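Town Keeps Its Cup Measure, for Now

The steel cup, on a white table.
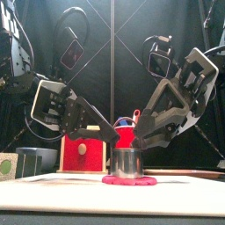

Short, stainless and at the center of things: a steel cup.

BUKUTOW - The town council voted in January to leave the cup alone, ending a dispute over how much coffee a person is entitled to when the sign says "one cup."

The trouble began at the Starner Street market, where a by-law older than most of the stalls says that any hot drink sold by the cup must come to 258 milliliters. Why 258 is a matter of local scholarship. The leading theory is that someone measured a favorite mug and wrote the answer down.

Most vendors had been pouring whatever fit. Then Homa Kazemi, who runs the tea stall nearest the gate, asked the council whether she could drop to an even 200 and charge the same. She was, by all accounts, the first vendor in years to ask permission, and she may also be the last.

"I thought it was a form," Kazemi said. "I thought they would stamp the form."

They held two hearings. Vitória Meireles, who chairs the council, opened the first by promising to be brief and closed it at 11:40 p.m. Speakers in favor of the smaller cup pointed out that a drink finished hot is better than a drink abandoned cold. Speakers against pointed out that they were not born yesterday.

Amândio Bragança, a retired bus driver, brought his own measuring jug and offered it to the council as evidence. The council declined. He left it on the front bench anyway, and it was still there for the second hearing, holding pens.

A compromise at 225 milliliters picked up some support before Natália Azevedo, owner of the Azevedo bakery, asked who would be paying for the new signs. The room went quiet, then went home.

In the final vote the old measure survived, 5 to 2. Vendors may sell a smaller drink if they like, but they may not call it a cup. Suggestions from the floor included "short," "half-hearted" and "a Kazemi," the last of which the tea stall has since chalked on its board at a slightly lower price. It is selling well.

The council did agree to start checking pours in the spring, a job the by-law has assigned to the market clerk all along. Clementina Aguiar, the current clerk, said she learned of this duty at the second hearing, along with everybody else. She has asked for a jug.

The next item on the market agenda is the legal definition of a slice.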